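Rolling Carts and Fabric Bins: Our Playroom Storage Gallery

28 Sep 2019

We have been talking about the playroom shelves on this page since August, and finally there are pictures! This is the back room at Sorkside, where the toys, the dress-up things and all the odds and ends from the hall closet ended up after we moved the big bookcase out. I love a good sorting day (I really do, I had the radio on and a pot of coffee going by eight), and a cart on wheels has made this one so much more fun than the last. Our old setup was a row of plastic tubs stacked up to my shoulder, and whatever you wanted was always in the bottom one.

Click through slowly, there are notes with each one.

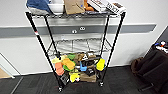 Wire carts are my favorite thing to organize on, and I will tell anyone who stands still long enough. They roll, they don't hide anything, and you can wipe down the wires with a damp rag. I put soft things on the bottom level whenever I can, so a kid can sit right down on the carpet and dig. The middle level is bare here and I was so tempted to fill it! But an open shelf is where the half-finished things go: the puzzle that needs one more evening, the pile we're still arguing over. Up top is the catch-all, with a brown paper bag, a white bowl and a couple of boxes waiting to be sorted properly.

A word on the size of the job. I kept a list this time, and between the closet, the old tubs and the two window seats we went through 1529 pieces. Blocks and doll shoes all counted, so it sounds worse than it was. 58 of them had no mate or no matching set, and those went into a jar on the windowsill for one more month. If a missing half turns up, hooray. The tubs themselves went to Skerkberg with my sister's camping gear, and they're perfect for that.

The bins came next, and this is the part I'd been looking forward to. I like a fabric bin with a bit of trim on it, something pretty enough to leave out, and polka dots make me happy every single time.

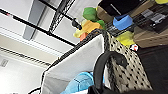
Do fabric bins hold their shape once they've been in use for a while?

Most of ours have, as long as they stay fairly full. An empty one tends to slump, so I fold a towel into the bottom or tuck a piece of cardboard down each side. Keep the heavy stuff, like wooden blocks or books, in something stiffer.

Coming up next: labels. I've been going back and forth between picture labels and plain words, and the Inum tags I ordered come in a pack of 14, so there should be enough to try both. After that we tackle the craft drawer, where I am expecting roughly 70 markers and maybe a dozen that still write. Wish me luck, and send in your own cart pictures, I'd love to put them up on this page too!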